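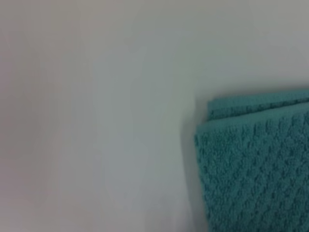 Vol. 13, p. 50

Figure 3. Wrist camera view during the open day: folded teal towel against a pale surface.

4.2 What the visitors made of it

I'll admit I was nervous about the open day at Watelside. We'd only ever run Trellik for ourselves, and now we had 101 people through the door in one September afternoon, most of them wanting to know when it could do their laundry. Fair enough!

Myrto Margaritis ran the table and I looked after the wrist feed, which we put up on a big monitor so folks could see what the gripper sees (Figure 3). That got more chatter than the arm did. People were surprised by how little there is to go on at that range: a bumpy weave, a crease line under the top layer, a soft grey shadow down the left side of the towel, and then a whole lot of pale nothing. One boy asked how it knew which bit was the edge, and I ended up giving him a ten-minute answer about colour and shading that his dad was very patient with.

We had 2,617 wrist images saved by closing time. I've kept them apart from the lab set, as the lighting at Watelside was nothing like ours, and I come back to them in Section 5.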